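Looking after a matte white tabletop and stainless steel cups

A pale, flat finish shows every smudge, and polished steel shows every fingerprint. Both come up well with things you already have under the sink.

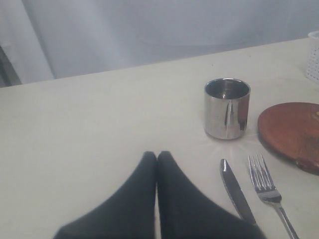 Grey smudges on the table
Wipe with a damp microfibre cloth and a drop of dish soap, then go over it with clean water. Dry it straight away with a tea towel. If marks remain, make a thin paste of bicarb soda and water, leave it on for 3 minutes and rub lightly in the direction of the longest side. Don't use cream cleanser. It polishes a matte surface and you end up with shiny patches that never match the rest.

Small dark specks
Try a fingernail first, then the edge of an old plastic card. Ink or dye needs methylated spirits on a cotton bud. Test it underneath the table first.

Cups with a mirror finish
Wash in hot soapy water, rinse, and dry while still warm. For cloudy water marks, use 1 part white vinegar to 4 parts water on a soft cloth, then rinse again. Steel wool and green scourers will scratch the shine and the colour goes dull.

Tea stains inside
Put in a teaspoon of bicarb, fill with hot water and leave overnight. Rinse well in the morning. I do our Doretti cups every second Wednesday.

Storing
Keep cups upright and don't stack them wet.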